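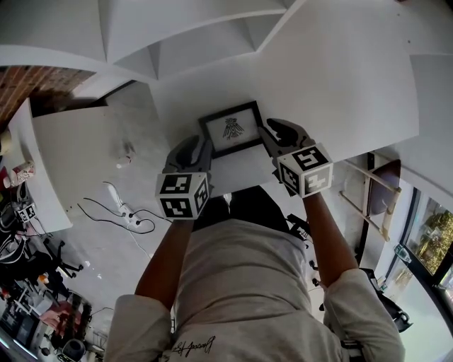

Figure 1. The bird drawing in its thin black frame, at the white table.

A Place for Small Things: Arranging the Display Corner at Treklow Studio
Final project report, Interior Arrangement I, Devano College
Submitted 2018-05-13

Introduction

When our class was asked to choose a room and improve it without buying anything new, most people went straight for bedrooms, and I very nearly did too. Then I remembered the corner of Treklow Studio where I have spent so many afternoons with my sketchbook, and I thought, well, why not work with a room I already love? It has red brick, white furniture and a wonderful faceted white ceiling that people always look up at when they first come in. What it lacked was any sense that the small decorations had been put there on purpose. They moved around constantly, and every time I visited, the little framed bird had landed somewhere else.

My question for the project was a simple one: how should a handful of small objects be arranged so that a visitor notices them and still has room to use the desk?

The furniture and the objects

The main piece is a tall white shelving unit that stands against the brick. I have a real soft spot for its cabinet door, which has an arched window of ribbed frosted glass and a wavy trim, almost like the door of an old kitchen dresser. To the right of the door the open shelves step down, and the whole thing runs on into a low white desk. The wall behind it measured 461 centimeters along the curve (a tape measure does not enjoy curved brick, so I did it twice and got the same answer, to my great relief!).

The objects I worked with were the framed bird, a small white ceramic container with a lid, and a patterned vase of artificial flowers in white and pale blue. The bird is a dark line drawing with spread wings and a faint touch of red beneath it, set in a white mat that is very generous for such a small picture. From across the room the black frame is what you notice first, and the drawing itself only comes through when you get closer.

Trying the arrangements

I gave myself 60 minutes for each arrangement, which included moving everything, sitting at the desk for a while and writing my notes in the Correia notebook our instructor had recommended.

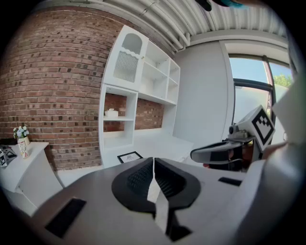 The lidded container was the easiest to settle. A cubby makes a kind of frame of its own, and the plain white shape looks lovely with the rough brick showing behind it. The flowers did best on top of the side cabinet, where the leaves have room to spread and you can reach the desk without brushing against them.

The bird gave me much more trouble. High on the stepped shelves it looked lonely, and the drawing was too fine to read from a chair. Lying flat on the desk, it kept being mistaken for something waiting to be put away. Propped at an angle on the desk it was much happier, and the black frame gave all that white furniture one dark note to hold on to.

What my classmates thought

I asked the 26 people in my section to fill in a short form, using the Flonenach scale we learned in May. The angled picture got the warmest comments by far, though 2 people would have hung it on the brick, and I can see why. I would have needed permission to drill, so that one had to stay on my wish list.

Things I would change

I would start earlier in the day next time, while the light is still coming in evenly, and I would try the container and the bird side by side at least once. I also never tested the flowers on the lowest step of the shelves, which a classmate suggested after I had already handed in my draft.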